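手持ちグリッパ班より 2月の進み具合

取り急ぎ報告です。タオル畳みの手本集め、目標3,000本のうち2,000本まで来ました。残りは布団カバーと小物。Stisenの倉庫で撮ったぶんは背景がどれも似ているので、今月からは一般のお宅の寝室中心に切り替えてます。柄物シーツ、大歓迎。無地ばかりだと学習側のNga Giápさんから差し戻しが来ます(先週も18本…)。

やり方は前号と同じ。グリッパを手で持って、つまむ、持ち上げる、置く。ロボット本体は現場に持って行きません。手本の動きはあとでLotingateのアームに移します。
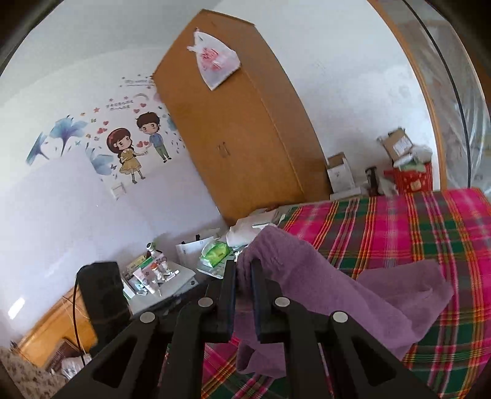

寝室での手本撮り。チェック柄のシーツの上で紫のタオルをつまんだところ。

気をつけてほしい点、いくつか。

・指を閉じるのはゆっくり。速いと布の端を取りそこねた手本が増えます。
・反対の手を画角に入れない。入ったらその回は撮り直し。
・つまみ直しは2回まではOK。消さずにそのまま残してくださいい。失敗からの立て直しも教えたいので。
・ベッドのまわりは片付けなくて大丈夫。普段のままで。

遠隔操作組のほうは343本で足踏み中。操作レバーの遅れがまだ直らず、Nipon Thongsukさんが通信まわりを見てます。薄手の布はとくにきびしい。当面、布ものは手持ちで集めて、遠隔は引き出しと扉に回す方針です。

グリッパの貸し出しはDuman棟の受付で。返却前にネジのゆるみ確認、必ず。充電ケーブルも一緒に返してください、行方不明が多いです。データの上げ先はZiltbyの共有フォルダ、ファイル名は前回とおなじ付け方で。質問はNiponさんまで。次号は扉の開け閉めの予定す。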